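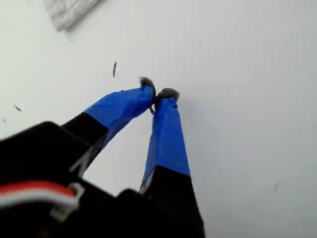 The Paterson Handset

A memorandum to the Director of Field Services, Onorlow District Water Authority, from the Office of Records

1. The Director has asked for a written account of the matter of the handset issued to Mr. Dougal Paterson, line inspector, and of the steps taken by this office to close the file. The account follows. The undersigned regrets its length.

2. All field staff of the Authority carry a telephone supplied under the MacKinnon contract. Each telephone reports its position to the Dorketow office every 30 minutes between the start and end of the working day. Staff sign a form acknowledging this. Mr. Paterson signed his form in August, on the day the telephones were handed out, and wrote beside his signature, "Have always been where I said I was." The form was accepted.

3. Mr. Paterson's duties took him each week along the Gillberg main, from the intake to the lower valve house, on foot where the track is poor. His reports of position agreed with his written log on all occasions save those described below.

4. On Thursdays, shortly after noon, the telephone left the line of the main and went down to the east shore of the reservoir. It remained there for two reports, sometimes three, and then returned to the track. No work of the Authority is carried out on the east shore. The written log for the same hours read "Gillberg main, all in order."

5. The discrepancy was noticed by Mr. Alistair Rankin, then newly appointed to Compliance, who had asked for the full record in order to test a feature of the software. Mr. Rankin marked the stop in red on the map and forwarded it to Mr. Ewan MacAulay, supervisor of the upper district, with a request for an explanation by the end of the week.

6. Mr. MacAulay replied that Paterson had worked the main for longer than the software had existed and was probably eating his lunch. Mr. Rankin replied that the lunch period was thirty minutes and that the stop exceeded it. Mr. MacAulay replied with a single word, which has been removed from the file.

7. Under the policy then in force, a supervisor who declined to investigate could be bypassed. Mr. Rankin accordingly had the reporting interval on the Paterson handset shortened to two minutes. The holder was not told. The undersigned was asked to authorize the change and did so. The request was in the proper form and it was late in the afternoon.

8. The shorter interval produced a good deal of paper. It showed Mr. Paterson leaving the track at the third marker post and proceeding downhill at the pace of a man minding his knees. It showed him stopping at the water. He then went north along the shore for 300 metres, came back over the same ground, and went north again. He did this four or five times. He then climbed to the track and resumed his inspection. On the following Thursday he did the same.

9. Mr. Rankin formed the view that goods were being moved. He did not say what goods. He asked that Ms. Greer Purves of the Dorketow depot be sent to observe. 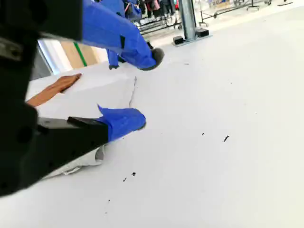

10. Ms. Purves drove to Gillberg on the Thursday and left her vehicle at the intake. Her statement is attached and is brief. She saw Mr. Paterson come down to the shore. He put his bag on a rock, took out a sandwich and ate half of it. He then walked up and down beside the water, talking. She was not near enough to hear and did not try to be. There was no second person. She believed at first that he was on the telephone, but the telephone was on the rock with the bag.

11. The undersigned draws attention to this last point. The telephone was on the rock. The record for the same hour shows it going north along the shore and back.

12. The supplier was consulted. MacKinnon stated that positions near open water may drift, and that a drift of that size would be unusual but was not grounds for a replacement. Asked whether a drift would ordinarily go at walking speed, turn, and come back, the supplier asked that further questions be sent through the service portal. They were sent. The ticket is open.

13. Ms. Purves was asked whether she might have been mistaken about the rock. She said that she might be mistaken about a great many things. She declined to go back a second time, on the ground that it was private, and asked that her refusal be recorded. It is recorded here.

14. Mr. Rankin proposed a disciplinary interview. It was set for 3/16/20 at ten o'clock, in the small meeting room at Dorketow. On that morning the Authority sent home all staff who were not required on site, and the interview was put off. Mr. Paterson, being required on site, went to work.

15. He retired at the end of that season. His handset was returned by post, wrapped in a tea towel, with its charger and the form he had signed. He had added nothing to the form. Mr. MacAulay took round a card.

16. In preparing the handset for reissue, the undersigned looked into the older files of the upper district, which had not been asked for. The Gillberg main was formerly inspected by two persons. One walked the track and the other walked the shore, to look for seepage, and they met at the third marker post for their meal. The shore inspector was a Mrs. Paterson. The post was not filled after her. Her last log is in a plain hand and ends "East shore, all in order."

17. The undersigned makes no finding in respect of paragraph 16. It is included for completeness.

18. Recommendations are as follows. The covert shortening of intervals should cease, and this office should not again authorize it, at any hour of the afternoon. The entry under Mr. Paterson's name in Compliance should be struck out. The handset should be withdrawn from use.

19. On the final recommendation the Director may wish to know that the handset has been switched off and kept in the Records cabinet since its return. The software continues to list it. On Thursdays, after noon, it shows a position on the east shore for two reports, sometimes three. Mr. Rankin has asked whether the listing can be suppressed. It can, and with the Director's permission this office would prefer to leave it as it is.

Beathag Galbraith
Office of Records, Dorketow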